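Home Features Science Makers Archive Subscribe Search

The patient business of picking up a jumper

If you have ever stood at the end of the bed with an armful of clean washing and wondered whether a machine might be persuaded to do it for you, then you have something in common with Mawuli Baidoo, who has been wondering the same thing for the better part of 4 years (and who, I should say, still folds his own shirts very badly). His project is called Plurar, and when I went up to see it in June he met me at the door with a mug of tea in each hand and started talking before I had got my coat off.

Cloth, he told me, is horrible stuff for a robot. A cup stays the shape of a cup. A jumper can lie in any number of ways, and the moment you touch it, it lies in another.

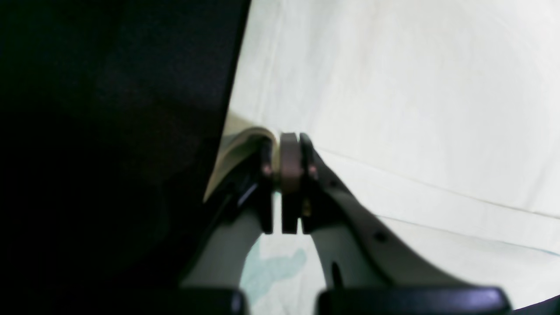
Photograph: Plurar project / wrist camera

Most people who have tackled the problem begin by hanging a camera well above the table, so that the robot gets a good look at the whole garment. Baidoo and his colleague Yavuz Yazıcı went the other way. They wanted to know how far you could get using only the view from the wrist, where the fingers are always in sight and the cloth is so close that you often can't tell a sleeve from a hem. It sounds perverse, and Yazıcı cheerfully admits that he thought so too!

Their method, which they named Flirkunen after a long evening and I didn't like to ask further, doesn't try to work out what the garment is. It learns from people steering the arm by hand, 1,263 attempts in all, and what it learns is where cloth tends to be worth pinching.
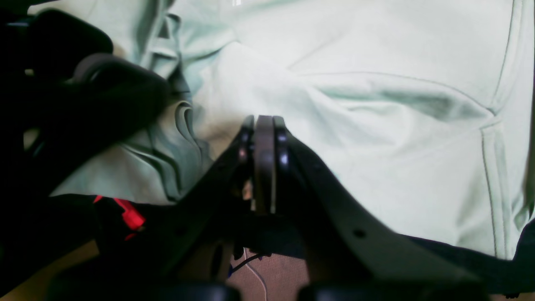 Yazıcı's own favourite word for this is "rucks". A ruck is any place where the material has bunched up and stands a little proud of itself, and it gives two fingers something to close on, whereas a smooth stretch simply slides about. You can see what he means with the pale green top, where the pleats are gathered into ridges just beyond the fingertips while the rest spreads away nearly flat towards a long seam. Seams are the other thing the method has grown fond of, being thicker, and Baidoo thinks it found them by itself, though he is careful to add that he can't prove it.

The result they are proudest of is a modest one. Over a run of 1,000 fresh attempts, on clothes that hadn't been used in the teaching, the wrist-only version did very nearly as well at the first grasp as a version with an overhead camera added. Where it fell behind was in knowing when to stop, and it would sometimes go on tugging at a thing that was already perfectly well picked up, rather like my aunt with a tablecloth.

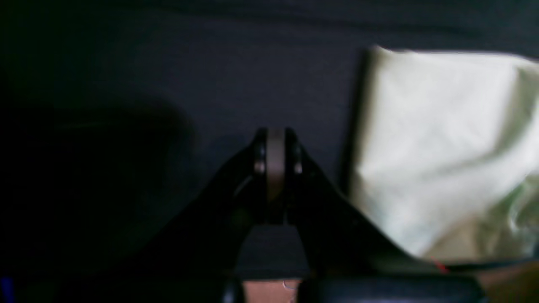 Dark clothes were harder, as you might guess, and the pair spent most of the winter on them. Yazıcı's answer was to teach with the lamps turned down for part of every session, so that the method stopped leaning so heavily on bright edges. It helped with navy and hardly at all with black, and they are still arguing, in a friendly way, over why.

Next comes Mastia, the follow-on project, in which the arm will have to lay a garment down again as well as lift it. They are hoping for some 1,454 new attempts to learn from, and Baidoo has been asking everyone he knows for old cardigans. I have promised him two.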